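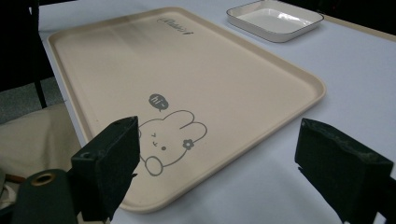 Thursday, February — notebook, Svenja Strobel

We use cookies to remember your settings. OK / Read more

Second full day on the Lorau stop reports and I'm very happy with where this is going, so I'm writing it down before I forget the order things happened in.

Where we stand: 1676 reports scanned, cleaned and loaded into Gatora. Every one is a pedestrian stop with a free-text box where the officer wrote down why the person was stopped. That box is the part I care about. The tick boxes have been looked at before by people with better statistics than mine, but as far as Gerrit and I can find out no one has sat down and read the words all the way through.

Read-aloud session this morning. Vitória's idea, and a great one! We took turns reading reasons out loud, no coding, no talking for the first half hour. I went in thinking it would be slow and a bit theatrical, and it changed how I hear the whole file. On paper "matched general description" goes past you. When you hear it in four voices, one report after another, you start asking what the description was, who gave it, and when. Most of the time the report has none of that. There's a phrase and a signature.

Notes from the talk afterward, more or less as it went:

— Gerrit wants "matched description" split in two codes: one for when the report contains a description, one for when it only says there was one. Agreed straight away. We should have had this from the start.

— "Nervous" needs its own code, separate from "behavior." Uwe spent years as a duty lawyer and says nervousness is the reason he saw hold up least well when a judge asked questions. He also says (fair point) that a lot of people are nervous when a police car slows down next to them, himself included, and he's a white man of sixty in a good coat.

— Vitória brought up "out of place." She grew up four streets from the Seidel estate and has been out of place, according to somebody, in the park, in the bank and in the stairwell of her own building. She told the stairwell story in full and I won't write it here, it's hers. I'll only say I had known her three years and had never asked.

That last one stayed with me through lunch. I've walked past the Seidel station twice a day since I moved here and have been spoken to by an officer once, when I'd dropped a glove. I used to put that down to luck or to keeping out of trouble. Reading these reports it gets pretty hard to keep thinking so, and I want that in the notebook as well, next to the code list, because it bears on how I read. When a report says "loitering" I picture one thing and Vitória pictures another, and the coding scheme ought to be able to show where we part ways.

Which brings me to the afternoon, the fun part.

Agreement test, round two. Same reports to two pairs, Gerrit and me on one side, Vitória and Joscha on the other, 13 reports each, no talking between tables. In round one we disagreed all over the place and I was fairly low about it. This time the pairs differed on six. Much better! And look at which ones: all six have "area" language in them. "Known area," "problem area," "area of interest." Gerrit and I had coded them as location. Vitória and Joscha had coded them as a claim about the person. We argued it out at the whiteboard and I came round. If the report gives the street in one box and then uses "known area" as the reason, the words are doing a second job. New code, working name AREA-AS-REASON, both pairs to redo the six tomorrow using it.

Joscha pointed out that we shouldn't count round two as a real agreement score, seeing that we changed the codebook halfway through. He's right. It goes down as practice and we draw a fresh batch for round three.

Things that went wrong:

— Gatora dropped the umlauts on import again, so searching for street names misses records. Joscha has a fix, wants to test it on a copy first. Please don't touch the main file until he says so.

— Two scans have a name still readable under the redaction bar. I pulled both and locked them. Please check yours as you go, and if you find one, pull it first and tell me after.

— My timekeeping. The read-aloud ran over and we lost the slot for the interview guide.

The interview guide, then. The Mumia reading group has offered us their evening room and says a number of members would talk to us about being stopped. I'm so glad about this, and also want to go slowly. They've asked two things: that they see the questions beforehand, and that we come back afterward and tell them what we found, in person, in normal language. Yes to both. Uwe will ask whether anyone with an open case should hold off talking until it's closed. Vitória has offered to lead and I'll take notes and keep my mouth shut, which will be good practice.

Draft opening question, from Vitória: "Where were you going?" I love it. It starts with the person's day and lets them get to the stop in their own time. My version began with "Describe the incident" and read like one of the forms.

To do:
— split the description code, rewrite page two of the codebook (Gerrit)
— umlaut fix on a copy (Joscha)
— redaction check on my batch (me, tonight)
— interview guide to Mumia for comments (Vitória, me)
— ask Uwe for the wording on consent
— new batch for round three, drawn at random this time and not off the top of the pile

Room is ours until 6 tomorrow. Bring the blue markers back, whoever has them.

Contact the project | © Lorau stop reports notebook | Back to top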